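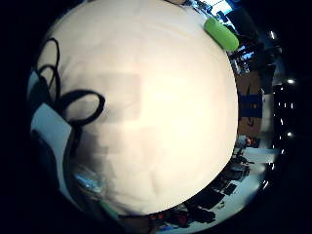
Search this site: type a word... Go

Why Do Cables Get Tangled?

Ever left a cord in a heap and come back to a big knot? Happens to everybody. Chargers, headphones, lamp cords. Same thing.

A cable is long, thin and bendy. Every bend can turn into a loop. Bump it, drag it, and a loose end pokes thru a loop. Now you've got a knot. Longer cord = more loops = more trouble.

Also cables remember! Wind one tight and the plastic wants to stay curly.

Quick fix. Find one end. Follow it slowly with your finger. Don't yank, that makes the knot smaller and harder. Loosen the middle first.

On a busy table, with flowers and a lamp and a water bottle, thin black cables can still end up in a tangle acros the cloth. 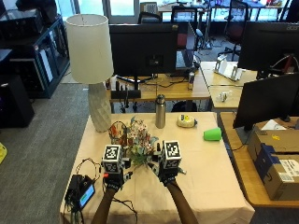 Do short cords get knots too?
Sometimes, but a short cord can't make many loops, so there's less to catch.

Try it: 20 shakes of a string in a box. Then a shorter string. Which one knots up? Ask a grown-up before you unplug anything.

Words by Hanne Riis

Print this page | E-mail this page

Contact | © 2026 Sisay | Back to top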